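Transfer window feed: loan returns listed as new signings
Ticket 419
Opened: Feb 7, 2026
Product: Plirnico Squad Tracker
Client site: Postinville football club, news and squad pages
Status: resolved, monitoring

Reported problem

The squad page for Postinville shows two players under "New signings" who were already registered with the club and had come back from loan at Oltine in January. The same two names went out in the transfer alert email to supporters. The club asked for the page to be corrected and for alerts to be held until the cause was known.

Initial checks

Alerts paused for this client. Page cache cleared, no change. The transfer feed was compared with the club's own registration list. Both players are present in each, with matching dates of birth and shirt numbers, so this is not a duplicate record problem. The feed marks each move as type 16, a recall from loan. The squad page reads type 16 as a permanent transfer.

The type table on the client site was last loaded before the feed supplier split loan moves into separate codes. Salinas, who take the same feed, have the newer table and show their returning players correctly.

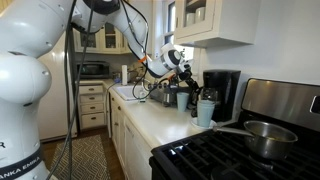

Type 16 was remapped to "Returned from loan" on the test copy and the January window was replayed. Both players moved to the correct section. A second fault appeared during the replay: the transfer fee field, which is blank for a recall, was printed as "undisclosed". The template now leaves the fee line out when the field is blank. The picture shows a coffee maker and, on the left, a white robot arm with a black gripper at its end. No layout change was needed on the squad page for the new section heading.

Fix applied

1. Loaded the current type table on the live site.
2. Updated the squad template for blank fee fields.
3. Rebuilt the squad page and the January transfers page.
4. Removed the two incorrect entries from the alert queue archive.

Alert emails are sent in batches of 1,000. The incorrect alert had left in full before the pause, so it could not be recalled. The club has been given correction wording and will send it from its own account.

Client reply

Squad page now correct on desktop and phone. The club asked whether past windows are affected as well.

Support reply

Earlier windows used the old codes and match the old table, which has been kept for those dates. Spot checks on outgoing loans to Oltine showed no errors - the fault is limited to recalls. Alerts switched back on.

Still open

Player profile pages hold their own copy of the move type and refresh overnight. Check both profiles after the next refresh, then close.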